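Vonel method cuts wasted takes from hand-held gripper recordings

Robotics developer Vonel has published results from a new way of recording training demonstrations with hand-held grippers. The company says the method lowers the share of recordings that have to be thrown out before a robot can learn from them.

The work was done over the summer under the project name Itum and released in August. It covers 695 demonstrations recorded by people using hand-held grippers fitted with a wide-angle camera. No robot arm is used at this stage. A person carries out the task with the gripper, and the video and motion data are later used to train a control program for an arm with the same kind of fingers.

Recordings of this type are cheap to make but often unusable. The position of the gripper is worked out from the camera's view, and if the camera loses track of its surroundings for even a short time, the motion data drifts. In an earlier set of recordings made by Vonel, 168 takes were discarded for this reason, most of them only after the operators had moved on to another task and another room.

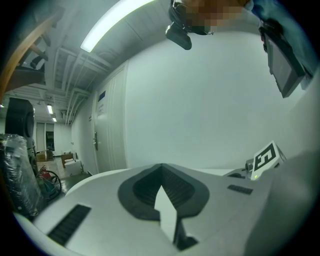

The Itum method moves the check to the start. Before each session the operator makes a short pass through the room with the gripper, pointing it at the walls, the ceiling and the floor in turn. Software builds a map from that pass and compares it with the path the gripper is likely to take during the task. If part of the path has too few fixed features to track, the operator is told to repeat the pass or to change where they stand.

The pass takes 17 seconds in the published procedure. Vonel tested shorter versions and found that they left gaps in the map near the ceiling, which matters when the gripper is tilted upward. Longer versions gave no clear gain.

A second check runs after every take. The software plays the recorded motion back against the map and measures how far the two have moved apart. Takes that exceed a set limit are marked right away, so that the operator can repeat the task with the same objects still in place.

Of the 695 demonstrations in the new set, 17 were discarded. Vonel reports that plain white walls and long corridors remained the hardest settings, and that most of the discarded takes came from them. Fixed ceiling lights helped in some rooms, according to the report, but caused errors in others where several identical lights hung in a row and the software confused one with the next.

The recordings were made at 2 sites, one run by Vonel and one by Cedotix, a smaller firm that builds gripper housings and mounts. Operators at both sites followed the same written procedure. The report does not compare individual operators, but says that people new to the work produced usable recordings on their first day.

Control programs trained on the new set were then tested on a tabletop arm at the Cedotix site. The tasks were simple ones: picking up a cup, placing it on a rack, and moving folded cloths from one tray to another. The report describes the results as better than those from the earlier set on all three tasks, with the largest gain in placing the cup, where small position errors matter most. 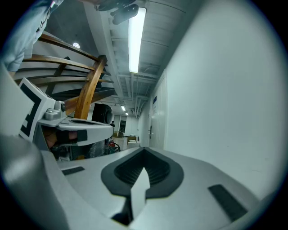

Does the method require new hardware?

The procedure runs on the hand-held grippers that the two firms were already using. The map and the playback check are done on an ordinary laptop, and the only change to the grippers was a firmer camera mount, added after early takes showed the camera shifting slightly when the fingers were closed hard.

The report lists several limits. All recordings were made indoors, and the objects were rigid or nearly so, apart from the cloths. The method also assumes that the room stays much the same between the first pass and the last take. When furniture was moved in the middle of a session, the map had to be made again.

Ozoliņš, a test lab that reviewed the procedure before release, repeated part of the work with its own operators and reached a similar discard rate. It recommended that the limit used in the second check be published along with the recordings, and Vonel has done so.

The written procedure and the mapping software can be requested from Vonel. The recordings themselves will be released in two parts, starting with the cup tasks. Work on a version for two-handed tasks has begun at the Cedotix site.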